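**Minutes, April catch-up on the Calby hand kit**

We got going at 2:30, and I took notes again (sorry in advance for my spelling). First up was the Cilier quote: $2896 for the kit, plus $433 a year if we want the support plan. Most of us like the kit and grumbled about the plan!
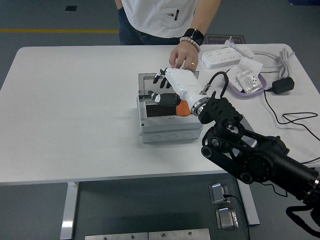
The Calby mounts to our arm through a wrist flange, and Hukeck says any of their dealers can service it. I brought up cabling, my pet worry. There's a black cable that loops up over the flange and plugs into the side of the forearm, and I'd love a clip or sleeve there before we sign anything. Agreed, I'll ask Cilier.

Wihongi's rival offer is $620 cheaper, but it's a 6-week wait and the training is extra. We went back and forth on that for ages – no vote yet.

To do: I email Cilier on the sleeve and the support price. Wihongi's quote stays open until we hear back.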